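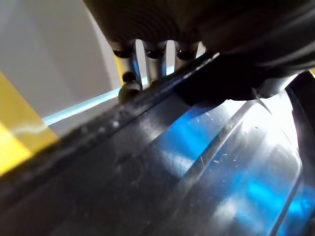
5 Working beside the handling station

This section is for the persons who work at the table with the robot. It does not replace the electrical instructions from Hirkov, which are kept in the cabinet at the station. Fault codes are in Section 7.

5.1 What is changed in the work

Before November, one person per shift carried the molded parts from the table to the bins by hand. With the station Kälin 720, the robot does the lifting and the putting down. The person prepares the table, looks at the surface of the parts, decides about the doubtful ones and releases the bin.

The job has therefore less carrying and more looking. Some colleagues find this easier for the back and harder for the eyes. For this reason the place at the station is changed every two hours. The shift leader at Fusemstead writes the change in the shift plan. It is not allowed to skip a change when the work is going well, also not when both persons agree to it.

Nobody has to work at the station before the half-day training with Leonie Bachmann is completed. The training is paid time. If you come back after an absence of more than six weeks, please ask for the short repetition.

5.2 Before the start of the shift

1. Read the last entries in the station book. If the entry "Stopped" has no entry "Released" after it, do not start. Call extension 1791.

2. Turn the key switch to MANUAL. The key stays with you as long as you are inside the marked area.

3. Look at both hands of the robot. The right hand wears the black glove, the left hand works without a glove. Check that the glove has no hole at the fingertips and that the strap at the wrist is closed.

4. Follow the black cables on the forearms with your eyes. They need some loop so that the arm can turn. A cable that is tight, or that is caught in a joint, must be reported before the start.

5. Clean the lens of the small camera with the dry cloth from the blue packet. Do not use the cleaning spray for the tables. It leaves a film, and the camera then takes the film for a scratch on the part.

6. Press and release the emergency stop one time. The display must show STOP TESTED. Write your initials in the book.

Note: The emergency stop test is made at every shift, also when the shift before you made it fifteen minutes ago.

Note: The parts are glossy, and the lights above are reflected in them. The camera can report a bright reflection as a defect. If this happens with many parts one after the other, choose LIGHT in the menu and then LEARN AGAIN. Do not lower the sensitivity. The sensitivity is set by maintenance only.

5.3 Laying the parts on the table

1. Put the parts on the yellow table with the open side up, so that the raised rim can be reached by the fingers.

2. Leave a free space of one hand's width between two parts. The parts do not have to be parallel. The robot finds the direction by itself, and it is not necessary to correct a part that lies a little turned.

3. Do not stack. When two parts lie in each other, the robot sees one part and takes both.

4. Wipe off dust with the soft brush, in the direction of the grooves. A few specks are permitted. Scratches which you can feel with the fingernail are not permitted, and such a part goes to the sorting place.

5. Step back behind the line. Turn the key switch to AUTO and press the green button for two seconds.

CAUTION
Do not reach over the table in AUTO. When the arm stands still, it can be waiting for the camera, and it moves again without a signal tone. Standing still does not mean stopped. Only the red lamp means stopped.

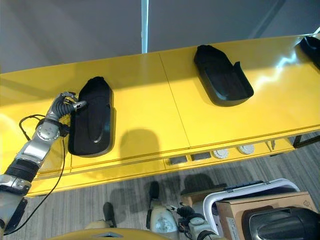
Page 14

5.4 During the run

The robot begins normally with the nearest part. It places the fingers at the rim and may push the part a little before it closes the hand. This pushing is correct. New colleagues often press the stop in this moment because they think the part will fall. You will not be blamed for pressing the stop, and please do not be blamed by yourself either. After the stop, follow 5.6.

Your tasks during the run are:

1. Watch that no other person comes into the marked area. Visitors stay with you and behind the line.

2. Answer the questions on the display. When the robot is not sure about a part, it shows the part and the word DECIDE. Choose GOOD, SORT or LATER. There is no time limit for your answer. In the first version there was a limit of ten seconds, and this was taken out after the shift meeting asked for it.

3. If you choose GOOD and the camera has marked a defect, your decision is valid. It is stored with the part and without your name.

4. If you have to leave the station, press PAUSE and take the key with you, also for a short way to the printer.

Note: The counter on the display counts the movements of the arms. It does not measure the work of a person, and Pluvasano has agreed in writing that it is not used for this. The agreement is form 624 and hangs at the board beside the time clock. At 3000 movements the display asks for a check of the finger joints. Call maintenance, and do the other work in the plan until the check is finished.

5.5 Handing over to the bin

1. Put the translucent bin on the floor in front of the robot, on its flat cardboard base. The base protects the carpet and makes it possible to pull the bin away without lifting.

2. Check what is in the bin. A carton may stay in it. Loose tape, tools and gloves must be taken out.

3. Choose BIN on the display. The robot takes the part with both hands. The left hand supports from below and the right hand holds the other end. A tilted position is normal during this movement.

4. Wait until both hands are back above the height of the table. Then press PAUSE, and only after this go to the bin.

5. When the bin is ready, fill in the label, sign it, and pull the bin at the side with the longer cardboard. Two persons are needed when a full carton is inside.

CAUTION
Do not help the robot to hold a part. If a part slips, let it fall. A part can be replaced the same day.
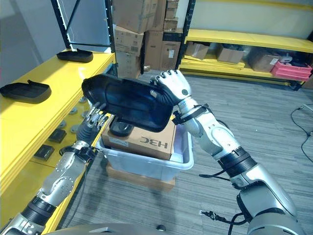
Hậu Châu finds that step 4 costs too much time at the end of a shift, when the last bin must go out and the next person already waits for the key. Pressing PAUSE and walking around is slower than the old way, Hậu Châu wrote in the station book, and the plan should have room for it, because otherwise people will begin to reach in. Leonie Bachmann has answered under the same entry that the remark is right, and that the step remains. Since 2026-02-14 the last quarter of an hour of every shift is planned without new parts, so that the bin can be handed over calmly.

If you also see a step which does not fit to the real work, write it in the station book in any language. Remarks are read every week, and the answer is written under the remark.

5.6 Starting again after a stop

1. Leave the red button pressed. Turn the key to MANUAL and take it out.

2. Look if the hand holds a part. If yes, put the padded board under the part first, and then choose OPEN HAND. Do not pull the part out of closed fingers.

3. Put the released part aside for inspection, also when it looks good.

4. Write the stop in the book with the time and one sentence on what you saw. "I was not sure" is a sufficient sentence.

5. Release the red button by turning it to the right. Press RESET. The arms move slowly to the rest position.

6. Write "Released" and your initials. Start again as in 5.3, step 5.

If the arms do not reach the rest position, or if RESET must be pressed a third time, leave the station stopped and call extension 1791. The shift continues with carrying by hand as in Section 9, with two persons, and the number of bins in the plan is reduced by the shift leader.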